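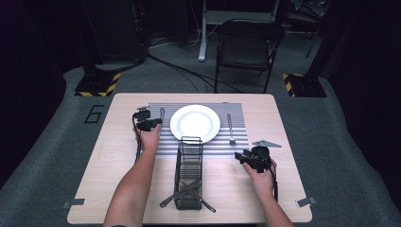

Place setting with plate, fork and knife on a striped placemat, and the wire mesh utensil caddy.

Laying up a yacht watermaker for the winter

Written by Rodel Layug. Checked against the boat by Abdelkrim Saber.

This procedure covers a single-pass reverse osmosis watermaker with an electric high-pressure pump, a manual pressure regulating valve and a fresh water flush fed from the domestic system. It was written for the Stelmakh unit on the charter yacht Irkari, rated at 175 liters per hour, and the valve names below are the ones on her labels. Other units of the same type differ in layout more than in principle. If your manual disagrees with this page, follow the manual.

When to do it

A membrane left standing in seawater starts to foul within days in warm weather. A fresh water flush after each run is enough for short gaps between charters, repeated at the interval in the manual. Once the unit is going to stand unused for longer than anyone will be aboard to flush it, it needs to be preserved, usually called pickling.

Irkari finishes her season in September and goes to the yard at Zurmont, where shore water is shut off at the pontoon for part of the winter. The watermaker is preserved before she leaves her summer berth, while there is still clean seawater to run in and the domestic tanks are full. Doing it at the yard is possible but harder. The basin is silty and there is often oil on the surface, and oil will ruin a membrane.

What you need

Preservative approved by the membrane maker. For most units this is food-grade sodium metabisulfite powder.
A clean plastic bucket with a lid, kept for this job only.
Two lengths of clear hose that fit the service ports.
A new set of prefilter cartridges.
A new carbon filter for the flush line.
Silicone grease for the housing O-rings.
A chlorine test strip.
A TDS meter.
Gloves and eye protection.
Tags and cable ties.

Do not use the laundry bucket. Detergent residue is hard to rinse out and some detergents damage the membrane permanently.

Before you start

Run the unit normally and bring it up to working pressure. Let it settle and write down the feed pressure, the product flow, the product TDS, the seawater temperature and the hour meter reading. Irkari's meter read 2317 at her last layup. These readings are the only baseline you will have in spring, and without them it is hard to tell a tired membrane from a cold one. Product flow drops noticeably in cold water, so the temperature has to be logged with it.

Fill the domestic tanks during this run. The flush and the preservative mix both take fresh water, and so does the washdown before the yard.

Check for leaks while the system is under pressure. Look at the high-pressure hose ends, the membrane end caps and the pump head. White crust on a fitting means a slow weep. Tag it now and fix it after the system is depressurized.

Step 1. Depressurize

Open the pressure regulating valve fully, slowly, and let the gauge fall to its resting value. Leave the pump running for a few minutes with the valve open so that concentrated brine is swept out of the pressure vessels. Stop the high-pressure pump, then the feed pump. Close the sea cock.

Switch off the breaker and tag it before opening any housing.

Step 2. Test the flush water

Membranes of this type are destroyed by chlorine. Marina water nearly always contains some, and the carbon filter in the flush line is there to remove it. Its life depends on time as well as volume, so fit the new one now.

Draw a sample downstream of the carbon filter and test it with a strip. Any color change means the water must not go near the membrane. Check that the cartridge is seated and that it is a carbon block and not a sediment cartridge in the same size housing. On Irkari the two spares are stored in the same locker and have been mixed up before.

Product water made by the unit itself, stored in a tank that has not been dosed, is the best choice if you have it.

Step 3. Flush

Confirm that the pressure regulating valve is still fully open. Switch the breaker back on and start the fresh water flush from the panel. Run it by hand if the automatic cycle is short. The automatic cycle on the Stelmakh is set for use between runs and does not displace all of the seawater when both pressure vessels are cold. Run it twice, or hold it on manual for 10 minutes, then measure the TDS at the brine discharge. It should be close to the TDS of the flush water. If it is still well above, continue.

Watch the domestic pump during this step. It will run continuously and should not be left unattended.

Step 4. Change the prefilters

Switch off and tag the breaker again. Close the feed isolating valve. Open the bleed on each housing before unscrewing the bowl. Discard the old cartridges, wash the bowls in fresh water with a soft brush and dry them. Clean the strainer basket at the same time.

Wipe the O-ring and the groove, inspect the ring for flats and nicks, and grease it lightly. Too much grease collects grit. Hand-tighten the bowls. The bowl wrench is for removal only.

Leave the coarse and fine cartridges out if the boat will freeze. Otherwise fit the new ones. Some crews prefer to leave the housings empty until spring in all cases, and there is no harm in it provided a tag on the panel says so.

Step 5. Mix the preservative

Open the hatch or run the engine room fans. Sodium metabisulfite gives off sulfur dioxide when mixed with water, and in a small compartment the fumes are enough to stop work. Anyone with asthma should stay out.

Put the tested fresh water in the bucket first, then add the powder gradually while stirring. Use the strength given in the manual. A stronger mix does not preserve for longer and is harder on metal parts. Keep the lid on between additions. The solution should be clear with nothing lying on the bottom.

Use powder from a sealed bag. Once opened it takes up moisture, turns lumpy and loses strength over a season. Any bag found open from the previous year should be thrown out.

Step 6. Circulate

Connect one hose from the bucket to the feed service port and the other from the brine service port back to the bucket. Turn the service valves to CLEAN. Check once more that the pressure regulating valve is fully open. Preservative must never be put through under pressure.

Switch on the feed pump and then the high-pressure pump, if your unit needs it for circulation. The first liquid to come back is flush water and can be run to waste in a separate container until you smell the solution. After that return it to the bucket. Circulate for the time stated in the manual, keeping the end of the suction hose covered. Air drawn in at this point stays in the vessels and leaves part of the membrane unprotected.

Stop the pumps. Close both service valves before removing the hoses, so that the vessels stay full.

Step 7. Close and tag

Close the feed, brine and product valves. The product line should be closed off from the domestic tanks with its own valve. If it has only a non-return valve, disconnect the line and cap it.

Switch off the breaker and fix a tag to the panel with the month, the preservative used, the state of the prefilters and the name of whoever did the work. Put a second tag on the sea cock. The same details go in the engineer's log.

Freezing

Sodium metabisulfite solution gives almost no protection against frost. If the compartment may freeze, use the propylene glycol mix approved by the membrane maker and no other type. Automotive antifreeze is poisonous and must not be used. A thermostatic heater in the compartment is an alternative where shore power is reliable. At Zurmont it is, and Irkari is kept above freezing that way.

How long it lasts

Treat six months as the limit for one charge of metabisulfite. After that, flush and repeat Steps 5 to 7. If the boat changes yards part way through the winter, as happened the year she went to Clullerthorpe for paint, send a copy of the tag wording with her papers so that the yard knows the date is running.

Putting it back in service

Fit prefilters if they were left out. Open the valves in the order feed, brine, product, with the product line diverted to waste. Open the pressure regulating valve fully and run the feed pump until all air is gone from the housings. Start the high-pressure pump and run without pressure until there is no smell at the discharge.

Raise the pressure slowly. A fast rise can shift the membrane in its vessel and damage the seals. Once at working pressure, keep sending the product to waste until the TDS is stable and within limits, then compare all readings with the layup log. Slightly high TDS in the first hour is common after storage and usually falls.

Do not drink the first water or send it to the tanks. Taste it last, after the meter reading is acceptable.

Faults seen at recommissioning

Low product flow, normal TDS: check seawater temperature first, then the prefilters.
High TDS that does not fall: membrane damage or a displaced O-ring at the product tube. Probe each vessel separately.
Pump noise and a fluctuating gauge: air in the feed. Check the strainer lid and the bowl O-rings.
Rotten egg smell: preservative exhausted during storage. Run to waste for longer, then clean according to the manual.
Pressure will not build: service valves still at CLEAN.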